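Reading time: 6 minutes

The first thing Kerstin Dreßler teaches every new person is to slow down. "People at home are very fast with their hands," she tells me. "They take an apple and they have already forgotten it. For us this is a problem, a robot cannot learn from something you have forgotten."

She leads the demonstration work at Graltier, a small company in Nedbridge that wants to make robot arms useful in ordinary homes. No engineer writes down how to take hold of a fruit. A person takes one gripper in each hand, sits or stands at a table, and does the job. The camera on the gripper records what the fingers meet, and later a program studies the recordings and tries to do the same with real arms.

The job in October was fruit and a plate. It sounds like nothing. I tried it myself for one afternoon and my shoulders were sore until the next morning.
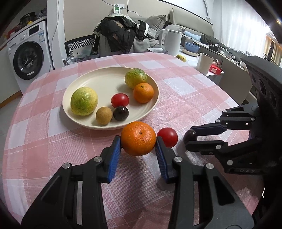
A mandarin is kind to beginners. Its skin gives a little and does not slide. A grape is another matter, and a small tomato is worse, for it rolls at the lightest touch and you chase it over the cloth like a child. Dreßler does not mind the chasing. Her colleague Zeyu Jia, who prepares the recordings for training, even asks for it. In the early months he threw away every attempt where something slipped. The robot that learned from the clean ones was elegant, he says, until its first mistake, and then it simply stood there. It had never seen anybody recover.

So now the slips stay in. The set for this one job has 637 recordings, made by 9 people, and Jia has watched all of them. He can recognize a person by the way the fingers open. Gerd Lammers, a retired baker, opens them wide and early, long before he reaches the fruit. Others wait until the last moment – this saves time but often pushes the fruit away.

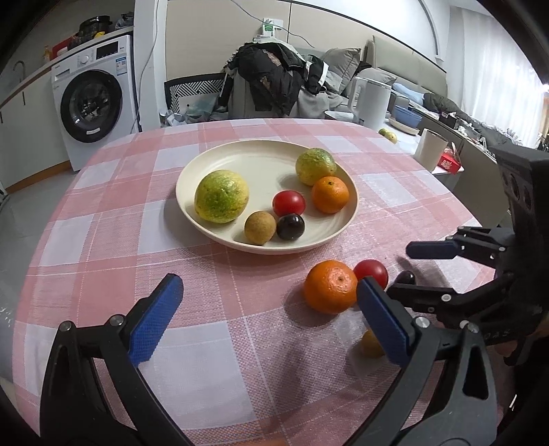

Before the grippers, the team worked by remote control. The operator moved a pair of handles and the arms across the room followed. Ludger Kramer, who built that system, still defends it. With remote control, he says, you know that the arm can really do the movement, since the arm has just done it. A human wrist will happily turn in ways that no motor in his workshop can copy. But the arms were heavy, and it took 2 people to carry them up a staircase. The grippers go in a bag.

I asked Dreßler if she prefers one method. She thought for a long time. For a kitchen, the grippers, she said, and for anything with a knife she would go back to Kramer's handles.

Next on her list are eggs. Lammers has already asked if he may be the first.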